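Ticket: bed cover slides off mattress, guest bedroom
Product: Drelero quilted bed mat, heart print
Sold by: Latov Home, Toledo store
Status: open, waiting on customer

Opened by customer, 9:15 a.m.
The quilted mat won't stay put. We lay it over the sheet in the evening and by morning it has moved toward the foot of the bed. The sheet underneath is the plush kind. Mattress is 15 inches deep. We have had the mat since October and washed it twice, cold, no dryer.

Support reply
Please check two things. Is there a non-slip backing on the underside, and is the sheet fitted or flat?

Customer
No backing, just plain cotton. Sheet is flat and hangs over the edge.

Support reply
A flat plush sheet moves on the mattress, and the mat moves with it. Try this in order:
1. Tuck the sheet in on all sides, foot end first.
2. Put a grip pad between the sheet and the mat. We stock the Irnness pad, 36 inches wide.
3. Keep heavy bedding off one side overnight. A rolled comforter can drag the mat with it.

Customer
Tucked the sheet, better for almost a week, then the same again. Haven't bought the pad yet. Also the front hem has started to come apart — not sure if that is from the washing. I made up the bed again this afternoon and took a picture. 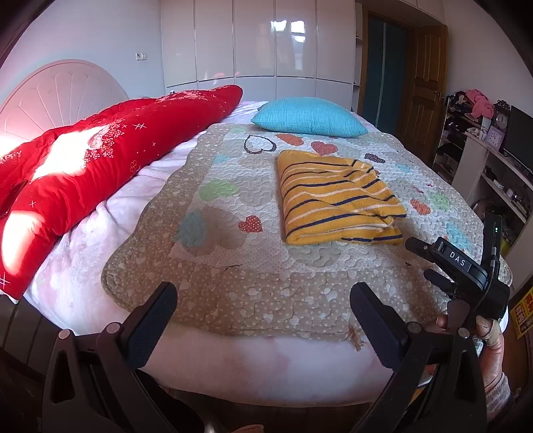

Attachment 1: mat on the bed, loose brown threads at the front hem, red comforter rolled up on the left.

Support reply
Thank you. Please don't pull the threads. Trim them to half an inch and hold off washing until the hem is stitched. Hem repair is covered if you still have the receipt. For the sliding, the pad is the next step — order it under part 3000 and let us know after a few nights.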